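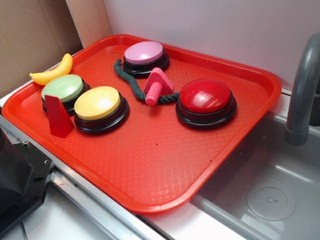 工单 1159
主题：Skeltent 无线格斗摇杆配 Cerkgate 接收器，训练模式里方向输入断断续续，偶尔重拳键"粘住"
提交人：Mpho Shabalala
产品：Skeltent 无线格斗摇杆，固件 386
接收器：Cerkgate 2.4G 接收器，带原装延长底座
游戏：Laur，PC 版
优先级：普通，后改为高
状态：已解决，保留观察
建单日期：2022年1月24日

用户原始描述

你们好！先说一句，我真的很喜欢这个摇杆，去年十月买的，从到手那天起几乎天天在搓。微动的手感清脆，底板够重，放腿上不滑，比我之前那个不知道好到哪里去了。所以写这张工单的心情有点复杂，我特别想把它修好，不想换别的。

问题是这样的：最近玩 Laur 的时候，方向会丢。最明显的是搓半圈，后、后下、下、前下、前，游戏里的输入显示经常少一个后下或者前下，有时候整段都没有，角色站在那里发呆。另外一个症状出现得少一些，重拳键按一下松开，输入显示里重拳的图标会一直亮着，要等一小会儿才灭。第一次碰到的时候我还以为是自己紧张按久了，后来在训练模式里故意轻轻点，照样出现。

我已经试过：
重启电脑。
重新配对接收器。
充满电再玩。
游戏里恢复默认键位。
把摇杆的球头拧下来又拧紧（我知道这个多半没用，但是试了心里踏实）。

这些都没有改变。插线玩的话好像正常，但我只插线打了几局，不敢打包票。

我报了 Plemadmont 线上赛的新人组，第一次参加比赛，超级期待！所以如果能在比赛前弄明白就太好了。需要我测什么尽管说，我很乐意折腾，录像、日志都可以发。

客服首次回复

Mpho 你好！谢谢你写得这么详细，尤其是"少后下或者前下"这一句，对我们帮助很大。恭喜报名，新人组很好玩的，我们组里有人打过，到现在还在讲。

斜方向丢失和按键粘住放在一起看，很像无线链路上有数据包没有按时到达。解释一下思路：摇杆是按状态上报的，方向和按键在同一个数据包里。搓半圈的时候斜方向停留的时间特别短，如果恰好对应那一段的包丢了，接收器就不知道你经过了斜角。按键粘住也是同一回事的另一面，松开那一刻的包没到，系统会继续以为你按着，等下一个包来了才改口。

当然也可能是别的，比如微动开关本身有问题，或者固件的去抖处理碰上了很快的手速。我们想先把它们分开，麻烦你做下面几个测试。顺序请不要打乱，每次只改一样东西：

测试甲：插线，关掉接收器（从电脑上拔下来），进 Laur 训练模式，打开输入显示，连续搓半圈，左右两边都要。请打满一整段，不要只打几局就停。
测试乙：无线，接收器保持现在的位置不动，其他设备也都不动，同样的动作再来一遍。
测试丙：无线，接收器改插到机箱正面的接口，其他不动。

另外请告诉我们：接收器现在插在哪里，旁边还插着什么，电脑离你坐的地方有多远，用的是不是原装底座。桌面布置用文字说就行。

还有一件事，先不要升级固件，也不要恢复出厂。我们想让它先保持现在这个会出毛病的样子。

用户回复

哇，回得好快！"先让它保持会出毛病的样子"这句我记下了，以后修别的东西也这么干。

先回答问题。接收器插在主机背面，最上面一排的蓝色接口。底座没有用，买回来就收进盒子里了，我当时觉得直接插更省事。接收器正上方那个口插的是移动固态硬盘，Laur 就装在那个硬盘里，因为主机里面的盘满了。机箱在桌子底下靠墙的一侧，我坐在桌子前面，摇杆放腿上。背面还有键盘、鼠标和一个无线网卡，网卡的天线也在后面，朝墙。

测试甲的结果：插线，完美。左右两边反复搓，没有丢一个斜方向，重拳一次都没粘。我中间还顺手练了新角色的连段，练得太开心了，超时好久。

测试乙：跟原来一样，丢得很厉害。而且我发现一个规律！游戏刚读完场景的那一小段丢得最凶，之后稍微好一点，换地图的时候又凶起来。我原来完全没有注意过这个，是因为这次一直盯着输入显示才看出来的。

测试丙：插正面以后好了很多，很多很多！半圈基本都能出来。但还是会偶尔丢，重拳粘住也碰到过一次。所以没有全好。

我把三段录像都传上来了，第二段的声音有点吵，那是我在喊。

客服回复

Mpho，你这个"读完场景那一小段丢得最凶"简直是本周最佳线索！我们几个人围着你的第二段录像看了好几遍。

先说结论性的部分：测试甲正常，说明摇杆本体的微动、焊点和主板处理这几块都可以先放下了。插线和无线共用同一套按键扫描，如果开关有问题，插线也会显出来。

再说线索。你的接收器紧挨着移动固态硬盘，两个都在蓝色的 USB 3 口上。USB 3 设备高速传输的时候，接口和线材会辐射出宽频的噪声，其中有一部分正好落在 2.4G 附近，紧贴着的无线接收器就会被"吵"得听不清。游戏读场景就是硬盘最忙的时候，所以你看到的规律和这个解释非常吻合。再加上机箱在桌下靠墙，金属外壳挡在接收器和摇杆之间，信号本来就弱，一吵就更听不见。

这个现象在无线键鼠上也很常见，只是打字的时候少一个包大家很难察觉，搓招的时候就藏不住了。

请继续做：

测试丁：把底座找出来，接收器插到底座上，底座的线接到主机背面的黑色 USB 2 口（如果有），底座放到桌面上，和摇杆之间没有机箱或者显示器挡着。原装底座的线长 75 厘米，够从背面绕到桌面最好，不够的话接正面的口也可以。
测试戊：在丁的基础上，一边搓半圈，一边让硬盘忙起来，比如拷贝一个很大的文件。这个测试是故意捣乱，看它扛不扛得住。

另外请打开 Skeltent 的设置软件，进"连接"页，右上角有一个链路记录的开关。打开以后它会把丢包次数和最长间隔写进日志文件。测试丁和测试戊请各录一份，文件名写清楚，我们好对得上。

用户回复

报告！底座找到了，在装说明书的夹层下面，连塑料膜都没撕。75 厘米从背面绕上来差一点点，拉直了能碰到桌沿但是立不住，所以我接了正面的口。正面两个都是蓝色的，没有黑色的，底座放在显示器前面左边，跟摇杆之间什么都不挡。

测试丁：半圈全出来了！左边全出，右边也全出，我又搓了一阵升龙，也都出来了。太爽了，感觉像换了个新摇杆！打开对战连打了一晚上，赢的比输的多，这个大概不能全算在你们头上。

测试戊：拷大文件的时候也没怎么丢，看起来很稳。

但是！重拳粘住的问题还在。次数很少，有个奇怪的地方，它好像总在我停手一会儿之后出现。比如我停下来喝口水，或者切出去看连段表，回来第一下按重拳，图标亮得特别久，之后就都正常。我一开始觉得是错觉，后来专门试了好几轮，停手，等一等，按，又粘了。别的键停手后第一下好像也会，只是我习惯回来先按重拳，所以一直以为是重拳的问题。

两份日志附上了。我自己打开看了一眼，有一行写着最长间隔 14 毫秒，不知道这个算好还是不好？

客服回复

先回答 14 毫秒。那一行出自测试丁的日志，它的意思是整段记录里相邻两个有效包之间最长隔了 14 毫秒。我们平时看的参考线是游戏的一帧，Laur 每秒跑 60 帧，一帧不到 17 毫秒，所以 14 毫秒还在一帧以内，很好的结果。你在测试里感觉到的顺畅是有根据的。

测试戊的日志也很干净，有零星丢包，都被重传补上了。到这里为止，斜方向丢失这一半我们认为已经找到了。

然后是你的新发现，真的很漂亮！"停手之后第一下"，而且你还注意到了别的键也会，只是自己习惯先按重拳。这种话是我们最爱听的，很多工单卡好几个来回就卡在这里。

停手之后第一下出问题，我们会怀疑两个地方的省电：

一是摇杆自己的待机。无线模式下停一阵没有输入，摇杆会降低上报频率，再有动作时恢复。恢复的过程如果慢了，第一下会受影响。
二是 Windows 的 USB 选择性暂停。系统觉得接收器没事做，就让接口睡一会儿，有动静再叫醒。

两个都有可能，也可能两个叠在一起。分开的办法：

测试己：在电源选项里找到高级设置，USB 设置，把"USB 选择性暂停设置"改为已禁用，应用，重启电脑。摇杆设置不要动。然后重复你的"停手，等一等，按"。
测试庚：把上面那一项改回启用，重启。然后在 Skeltent 设置软件的"电源"页把"空闲时降低上报频率"关掉。再重复一次。

每一种多试几轮，停手的时间有长有短，大致记一下就行。链路记录继续开着。

小提醒：笔记本用户关掉选择性暂停会多耗一点电，你是台式机，可以放心试。

用户回复

做完了！这两天我感觉自己在上一门特别有意思的课，我室友已经会说"选择性暂停"了。

测试己：改为禁用，重启。停手，等，按。还会粘，不过我觉得变短了？原来图标亮着的时间我用眼睛就能看出来，现在要看逐帧录像才看得到。等得短的时候没有出现，等得长的时候才有。

测试庚：选择性暂停改回启用，重启，关掉摇杆的空闲降频。停手，等，按。不粘了，但是等得特别长（我去煮了个面）回来第一下，完全没反应，第二下才有。这个跟粘住不一样，是压根没出来。

然后我没忍住，自己加了一个测试，你们没有叫我做，先道歉：两个都关。选择性暂停禁用，空闲降频也关掉。结果是全好了！停手，短的，长的，煮面那么长的，第一下都正常。我试到手腕有点酸才停。

日志四份，最后一份的名字叫"自己加的"。

还有个小问题，把空闲降频关掉以后，电池是不是会掉得快一些？我看电量是比以前下得快，不过还没有到影响玩的程度。

客服回复

完全不用道歉，"自己加的"正是我们下一步要请你做的，你替我们省了一个来回！

你的四份结果放在一起，拼得非常完整。我把它整理成文字，后面转给固件组也用这一份：

两项都保持默认：停手后第一下粘住，持续时间肉眼可见。
只禁用选择性暂停：粘住变短，只在等得较长时出现。
只关空闲降频：不再粘住，等得很长时第一下丢失。
两项都关：正常。

我们的理解是，摇杆从低频恢复到高频的时候，会把"按下"先发出去，然后重新协商频率，这段时间里"松开"要排队，所以图标亮得久。选择性暂停又在电脑这一侧加了一段唤醒时间，两段叠在一起，就成了你最初看到的样子。而煮面那么久之后第一下没有反应，是接口还没醒，整个按下松开都在它睡着的时候发生了。这一部分是推断，固件组还要在实验台上复现，有不同意见的话我会回来更正。

电池的问题，会快一些。空闲降频省的就是停手时候的电，关了以后摇杆放着不动也照常上报。建议打完用侧面的电源开关关掉，不要只是放在一边等它自动休眠。正式比赛的时候如果规则允许插线，直接插线最省心，链路上的事全都不用想。

工单已经转给固件组，优先级改为高。

内部备注，固件组

已按工单里的条件在实验台复现。固件 386，Cerkgate 接收器，接 USB 3 口，空闲降频开启，选择性暂停启用。停手之后第一下，按下包正常，松开包延后，和用户录像一致。

换成更早的固件再测，没有松开包延后的现象，但整体恢复时间更长。看来 386 里为了加快恢复，把按下包提前发送，松开包没有跟着走同一条快速通道。这个改动本意很好，大多数人停手回来会感觉更跟手，只是没有考虑点按特别短的情况。格斗玩家的点按比我们测试脚本里模拟的短得多，脚本要补。

修改方案：恢复期间按下和松开一律进同一个队列，频率协商完成之前不丢弃、不合并。改动很小，已经有测试版，在实验台上跑了一夜没有再出现。

选择性暂停那一侧我们管不到系统，不过可以在设置软件里加一个提示，检测到这一项启用时告诉用户怎么改。界面组已经同意，文字还在商量，要写得让人看得懂，不能只丢一句"请检查电源管理"。

关于 USB 3 干扰：说明书里其实写了建议使用底座，位置在倒数第二页，字很小。已经提议挪到快速上手卡的正面，配一句"离移动硬盘远一点"。包装组问能不能把底座放在盒子最上层，让人一开盒就看到，这个主意太好了，支持！

客服回复

Mpho，好消息！固件组复现了你的问题，原因也找到了，和你的测试对得严丝合缝。测试版固件已经发到你的账户里，打开设置软件，进"更新"页，勾选"接收测试版"，就能看到。

升级的时候请这样做：

摇杆插线，电量先充到一半以上。
关掉 Laur 和其他会读手柄的程序，包括游戏平台的手柄映射。
升级过程中不要拔线，灯会闪一阵，最后变成常亮。
升级完成后拔线，接收器重新配对一次。配对方法是长按接收器上的小按钮，直到灯快闪，再同时按住摇杆的开始和选择。

然后请把空闲降频重新打开，选择性暂停先维持禁用，再做一次停手测试。如果正常，电池的消耗也会回到原来的样子。

如果测试版有任何不对劲，同一个页面里可以退回 386，你的键位和灯光设置都会保留。

用户回复

升级顺利！灯闪的时候我坐得笔直，连椅子都不敢转。

空闲降频打开，选择性暂停禁用。停手测试做了好多轮，短的长的都有，全部正常！重拳，轻脚，投，回来第一下我换着键按，都很干净。然后打了一整个晚上的排位，一次奇怪的事都没有。我真的太高兴了！

顺便汇报一下我自己踩的一个小坑，也许别人用得上：升级之后第一次配对没成功，灯快闪了一阵就灭了。原因是我忘了关游戏平台的手柄映射，它把开始和选择的组合键抢走，弹出了一个菜单。关掉以后一次就配上了。

还有一个坑，我把底座放在显示器前面左边，后来为了腾地方挪到了显示器背后，结果半圈又开始偶尔少一个斜方向。挪回前面就好了。现在我用一小块魔术贴把它固定在桌面上，不会再乱跑。

再问一个跟故障没关系的：设置软件里有个"方向同时输入处理"，有"中立"和"后按优先"两种，摇杆要不要改？Plemadmont 的规则里写了一句不允许特殊处理，我有点怕踩线。

客服回复

太好了！两个坑都很有价值，我已经加进知识库的草稿，手柄映射抢组合键那条之前没有收录过。

关于"方向同时输入处理"：这一项是给全按键控制器准备的，左右可以同时按下的那种。你的是摇杆，物理上不会同时碰到左和右，选哪个都没有区别，保持默认的"中立"就好。比赛怎么认定要以主办方为准，我们不方便替他们下结论，建议给赛事管理发一条消息，把型号和设置说清楚，留着他们的回复。

再说说 USB 选择性暂停。新固件修掉的是摇杆这一侧，煮面那种长时间停手之后的首次唤醒还是由系统决定，所以台式机我们仍然建议禁用。如果哪天系统大更新之后又出现"第一下没反应"，先去看看这一项有没有被改回去，更新有时候会重置电源计划。

工单先不关，等你打完比赛再说。加油！

用户回复

打完了！赛事管理回得很快，默认设置没有问题，线上可以无线也可以插线。我听了你们的话，比赛当天插线，平时练习用无线。

成绩是赢了两轮，第三轮输给一个特别会立回的对手，输得心服口服，赛后他还教了我怎么应对他那一套，聊了好久。关键是每一次失误我都知道是我自己的，没有一次要怀疑设备，这种感觉太棒了。最后一局我搓半圈失误，回放一看，输入显示里整整齐齐，就是搓早了，哈哈。

无线这边到今天也一直正常，底座还贴在老地方。硬盘我也挪了，现在接一根长一点的线，放在桌子另一头，跟接收器隔得远远的。

再次谢谢你们！另外提一个小愿望，链路记录的功能太好玩了，能不能在设置软件里直接画成曲线？现在是文字文件，我每次都要自己倒进表格里看。

客服回复

赢两轮的首秀，非常厉害！搓早了那一下我们全组都懂。

曲线的愿望已经作为功能建议单独登记，会关联到这张工单，有进展你会收到通知。界面组看到以后第一反应是"我也想要"，所以挺有希望，只是时间还说不准。

下面是给知识库的整理稿，麻烦你有空看一眼，有没有写错你的情况。

知识库草稿：无线模式下丢方向、按键粘住

适用：Skeltent 无线格斗摇杆，搭配 Cerkgate 接收器，Windows 台式机。

现象一：斜方向丢失，读取场景时更严重。
先插线测试。插线正常，再检查接收器的位置。
接收器不要和移动硬盘、USB 3 集线器插在相邻的接口。
使用原装底座，把接收器放到桌面上，和摇杆之间没有遮挡。显示器背后也算遮挡。
有 USB 2 口就优先用。没有的话，正面的 USB 3 口加底座通常也够用。
无线网卡的天线尽量离底座远一些，路由器支持的话，电脑改连 5G 频段。

现象二：停手之后第一次按键粘住。
固件 386 受影响。升级到新版固件。
暂时不能升级时，在设置软件的"电源"页关闭"空闲时降低上报频率"，电池消耗会增加。

现象三：长时间停手之后，第一下没有反应。
在电源选项里禁用 USB 选择性暂停，重启电脑。
系统更新之后请复查这一项。

现象四：配对时灯快闪后熄灭。
关闭游戏平台的手柄映射，再按组合键配对。

提交工单时请附上：
插线和无线各一段录像，要能看到游戏的输入显示。
链路记录的日志，文件名写明测试条件。
接收器插在哪里，旁边有什么设备。
出问题之前你在做什么，哪怕只是停下来喝了口水。

用户回复

看完了，都对！最后那条"喝了口水"我笑出声。有一处可以补充：现象一里面，我是先换到正面接口好了很多，加上底座以后才全好，两步的效果是分开的。如果有人暂时找不到底座，先换个口也值得试，不要像我一样一直拖着不动。

另外"无线网卡的天线"这条我当时没有单独测过，我的电脑本来就连 5G，所以不能算我验证的。

客服回复

这两点都改进去了。网卡那条是从别的工单里来的，我在后面注明了出处，避免看的人误会都出自同一张单。

工单状态改为已解决，保留观察。观察期内有任何情况直接在这里回复就会重新打开，不用另外建单。正式版固件发布以后，设置软件会提示更新，届时请取消勾选"接收测试版"，再装正式版。

内部备注，客服组

测试脚本已补上短点按和长时间停手两组用例，固件组确认。
快速上手卡的新版文案已交，底座放到盒子最上层，等下一批包装。
链路曲线的建议已登记，提出人 Mpho Shabalala，如果做内测，请优先邀请。
Laur 的输入显示比我们自己的测试页还好用，建议以后格斗类工单都请用户录这个画面。

用户补充

正式版装好了，测试版的勾也取消了，配对一次成功。无线打了一个下午，全部正常。内测的话请一定叫上我！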